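乒乓球瘪了还能救吗？几种偏方逐个试

家里只要有孩子，沙发底下就总能扫出几个瘪掉的乒乓球。网上的修法多得很：开水烫、吹风机吹、打火机烤、微波炉转。每一条下面都有人留言说“亲测有效”，可问他泡了几分钟、什么球、修完还能不能打，就没有下文了。我对这类留言一向不太信，干脆自己攒了一袋坏球，连着几个晚上在厨房里试。

先说分类

瘪和裂是两码事。捏着球对着灯慢慢转，看到白印子只是折痕，看到一条亮线、指甲能刮到边的，就是裂了。裂了的球里面的气跑得掉，烫多久都鼓不起来，直接扔。有人教用胶水补，我补过，干了以后那一块发硬，弹起来歪着走，只能给猫玩。

还有一种是接缝松了，外表看着好好的，落地声音发闷。把球放在平的台面上轻轻推一下，好球滚得顺，坏球走着走着就拐弯。台面本身不平的话这个办法不作数，先换个方向再推一次。 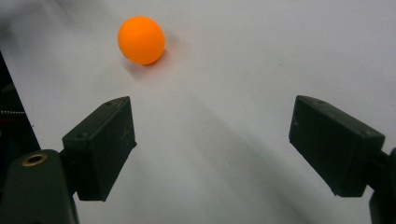 开水烫

所有偏方里，这个算是讲得通的。球里的空气受热膨胀，球壳受热变软，凹下去的地方就被顶回来。问题出在“开水”两个字上。刚滚开的水倒下去，薄一点的球整个变软，凹坑是出来了，球也不圆了。我的做法是水烧开后关火，等锅里不再翻泡，倒进搪瓷杯，球放进去，用勺背压着让凹的那面朝下。球会浮，不压它就一直露半边在外面，那半边等于没烫。

浅坑一般不到一分钟就弹出来，有时能听见很轻的一声。过了3分钟还没动静的，再泡也是白泡。捞出来别放在桌上晾，软的时候一压就出平面。拿块干毛巾兜着吊起来，凉透了再取。

有文章说水里要加盐，说盐水“受热更均匀”。我加过，也不加过，看不出区别，还得多冲一遍。

吹风机

能用，慢。适合只有一点小凹的球。热风离远些，边吹边转，手指觉得烫就停。写这条偏方的人多半没提，热风对着一个点吹，那个点会先鼓出来一个包，比原来的坑还难看。鼓包没法修。

打火机

不要试。老式的赛璐珞球遇火就着，烧得非常快，不是吓唬人。现在很多球换了别的塑料，但家里那一袋杂牌球，谁分得清哪个是哪个？包装早丢了。为几毛钱的东西把窗帘点了，不划算。

微波炉

同样不要试。说“转十秒就好”的那位，大概没有清理过微波炉内壁。

修过的球还能打吗

这一点说法最离谱，有人讲“恢复如新”。修好的球我混在新球里，让隔壁的Sudheer Varma闭着眼睛听落地声，他打球多年，每次都把修过的挑了出来。折过的地方留着白印，壳已经伤了，再打几下多半沿着白印裂开。所以修球值不值，看用来干什么：给孩子对墙练手、做手工、当猫玩具，够用；正经打球就算了。

至于修球的花费，我翻了一家叫Ollalow的网店，他们卖一种“乒乓球修复杯”，标着1,102人付款，看图就是个带盖的塑料杯。家里的搪瓷杯加一把勺子，效果我看不出会差到哪里去。

洗球

球脏了发滑，弧圈打不上劲，温水加一滴洗洁精，手搓，清水冲，毛巾擦。别用酒精和洗甲水，后者会把表面弄花。也别信牙膏，牙膏里有磨料，洗完是白，摸起来毛毛的，商标也跟着没了。有一种Tindale牌的“球面清洁喷雾”，我买过一瓶，闻着像兑了水的洗洁精，成分表写得含糊，用完没再买。

收纳

几个容易搞错的地方：

一、别放窗台。太阳晒久了球壳发脆，颜色也褪，橙色的比白色的看得更明显。

二、别塞进抽屉缝里硬关。大部分瘪球就是这么来的，跟打球没有关系。

三、网袋挂在门后看着省地方，门一撞球就被夹。要挂就挂在墙钩上。

四、浅盘比深桶好用。深桶底下的球永远拿不到，一年后倒出来全是灰。带矮边的塑料盘，球滚不出去，有没有坏的一眼就看见。厨房淘汰下来的沥水盘底托就行，不必专门买。

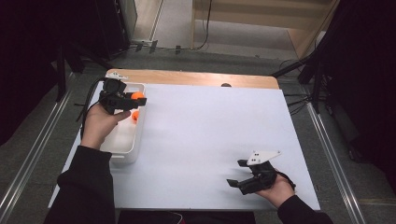

五、鸡蛋盒也有人推荐。纸的那种吸潮，发过霉的盒子把球也染上味道，洗不掉。塑料的可以，但格子大小不一定合适，买之前带个球去比一下。

六、干燥剂没必要。球又不怕那点潮气，怕潮的是球拍胶皮，干燥剂留给胶皮的袋子也用不着，贴好保护膜就够了。

球滚到柜子底下怎么办

常见的建议是用吸尘器套一只丝袜去吸。吸得住，可柜底的灰也一起糊在丝袜上，吸力马上就没了。我用的是一把长尺加一截双面胶，尺头贴胶，伸进去一按就粘出来。柜脚太矮尺子进不去的，拿晾衣架拆直了横着扫，球自己会滚出来，记得另一头放个鞋盒挡着，不然从这个柜子底下又滚到那个柜子底下。

更省事的是把缝堵上。泡沫密封条剪成段，塞在柜脚之间，不用粘，打扫时抽出来。

读者来信里还问到用吹风机修羽毛球、用蒸汽修网球，羽毛球蒸一蒸羽毛确实会顺一些，网球没气了就是没气了，蒸完只会得到一个湿的网球。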